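The Confidence Column
4/2/25

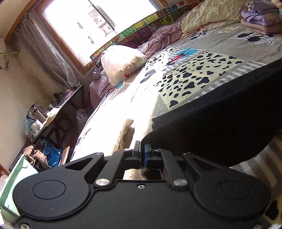 What does a planner do when it doesn't know where the edge of a thing is?

It guesses, and then it writes down how sure it was. The guess goes to the arm. The number goes in a column at the far right of the log, where I was paid to read it.

I worked nights at Prostano. Our software was called Nornileck, and it was supposed to pick up cloth. Bukeck had sold us the perception half, Golestani had sold us the control half, and my company had written the middle, which took an opinion from one and made it into an order for the other. The sales page said it understood fabric. I had read the code. It understood 3000 little triangles and a friction setting that someone had typed in before I was hired.

In August they pushed a new build. The notes ran to one line: improved handling of uncertainty. I opened the log and went to the last column, and every row said 100.

I scrolled. Sheets, 100. Blankets, 100. A black cover on a spotted sheet, the kind of dark soft lump that had always sent the old build into fits, 100. I ran the same clip 30 times and got 30 different grasp points, one of them well inside the mattress. It was certain of each.

I wrote to Bukeck. They said their numbers left the building clean and I should ask Golestani. Golestani said control doesn't have beliefs, it only has targets. I kept that email. It was the best thing anyone wrote that year.

So I went into the middle part, our part, and found it. Someone had put a ceiling on the score, and then, a few lines down, a floor. Same value. The comment above it said: customers find low numbers upsetting.

I took out the floor and ran it again. The numbers came back ugly, the way I remembered them. The planner looked at the black cover, thought for over 200 milliseconds, and declined to move.

I felt something like affection for it, and I didn't trust that either.

In the morning there was a message from upstairs. The dashboard had gone red overnight and could I please look into what I had broken. I typed a long answer and deleted it. Then I put the floor back, one point lower than before, and waited to see who would write to me about 99.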